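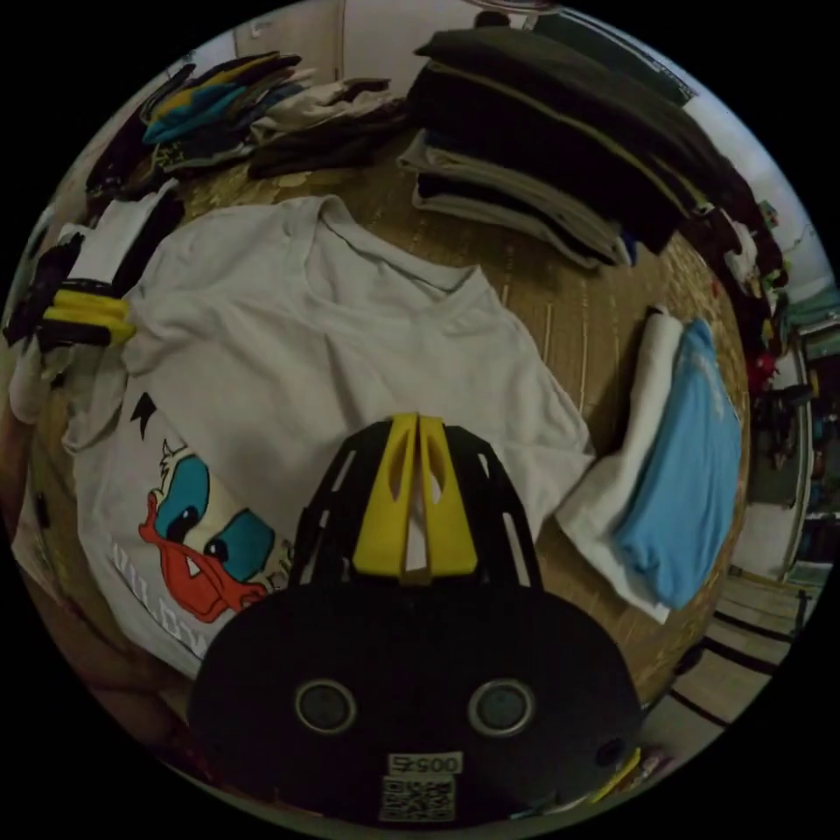 *5 min read*

OK so. The T-shirt situation.

I said back in June I was going to sort them and then I did not sort them. Put it on the list, moved it to the next list, you know how it goes. Anyway it's Saturday, 7 February 2026, everything's on the mat, and I'm typing this in bits between piles so forgive the mess.

Rules first, the ones I gave myself this morning over coffee:

- Everything gets laid flat before it gets folded. Collar at the top, sleeves out.
- Darks in one stack. No exceptions, no "well it's more of a charcoal".
- Pale stuff separate.
- Anything with a pattern goes in its own pile till I decide.

The charcoal rule lasted maybe ten minutes. There are grays and even some white in the bottom of the dark stack already and I am not unstacking it. It's tall. If I pull from the bottom the whole thing goes and then I'm back where I was at breakfast.

The duck shirt. Light gray, big, orange-red beak, huge teal eyes, looks like it's just been told something upsetting. I've tried to get rid of this shirt so many times. It's too big for anybody here. I wear it to paint in, I wear it when I've got a cold, I wore it to the door once when Pravesh Mabaso from downstairs came up about the leak, and he talked to the duck the entire time. Star-shaped mark just above it, which I've never worked out, is it part of the joke? Staying. Decision made, moving on.

Now folding. Rhonda Desjardins taught me the way I do it now, when we were sharing the flat on Trallinlow Street, and I was a scruncher until then. Her method, more or less:

1. Shirt face down, smooth it from the middle outward with your palms.
2. One side in to the middle of the collar, sleeve folded back on itself.
3. Other side the same. You want a long rectangle.
4. Hem up to just short of the collar. Leave a finger's width.
5. In half again, or thirds if the drawer is shallow.

Mine are shallow so thirds. Except big shirts. Big shirts in thirds turn into a kind of loaf and won't stand up. So the duck gets halves and lives on the shelf with the sweaters.

She also says to smooth the print side last or it creases right across the picture. True for the thick rubbery prints. The faded ones don't care.

Why the floor and not the bed, my sister asked on the phone just now. The bed is soft! You can't get a flat fold on a soft thing, your hands sink and the hem goes crooked. Table's too small. The mat is woven so it has a bit of grip, the cotton doesn't slide off when you tug a sleeve. Bad for knees. I've got a cushion. I keep leaving the cushion on the other side of the room.

Lunch. Back.

So the pale pile. White one folded, light blue one on top of it, sort of on it and sort of beside it, I'll straighten that later. The blue has a print that's gone very faint and I'm fond of it that way. Pale things are the ones I'm strictest about because they show everything. Hold them up at the window, check under the arms, check the collar. If the collar's gone yellow I give it one soak and one chance. After that it's a cleaning rag, and I have enough cleaning rags to do a hotel so really it should be the textile bin but I can't quite get there.

The dark heap next to the stack is the stuff I haven't looked at. Bits of red and white in there too so the sorting was already wrong when it came out of the basket. I don't want to talk about the heap.

The patterned one, teal and yellow, is in with the mixed pile and I honestly don't know. Loud. I bought it from a stall at the Damard market for a holiday and then wore it on the holiday and then never again. Somebody will love it. There's a brown thing by it, already folded, that I'd forgotten I owned and am thrilled to see. Put it straight on my mental "wear Monday" list.

Things I've learned that you probably know already:

Don't try things on while you're sorting. I lost most of the morning last time. You try one on, then you need the jeans to see it with, then you're in the hall mirror with no socks and the mat looks worse than before.

Don't start a "maybe" pile. I have a patterned pile and it's already acting like a maybe pile.

Stack heavy ones low. Obvious, I know. I still put the thick black ones on first and then keep finding more thick black ones.

Put some music on but not the good stuff, you'll stop and listen.

And have the bags open before you begin. Mine were still under the sink. By the time I'd found them I'd talked myself back into two shirts.

The plan for the rest is: finish the heap, drawers, then walk the bag down to the shop on Mughal Road before they close, they take clothes if they're clean and folded. If I miss it the bag will sit in the hall untill Easter, I know myself. The last one did. I kept taking things back out of it.

Will do sweaters next weekend. Possibly. Rhonda, if you're reading, I left the finger's width, every time, you can come and check.

Right. Heap.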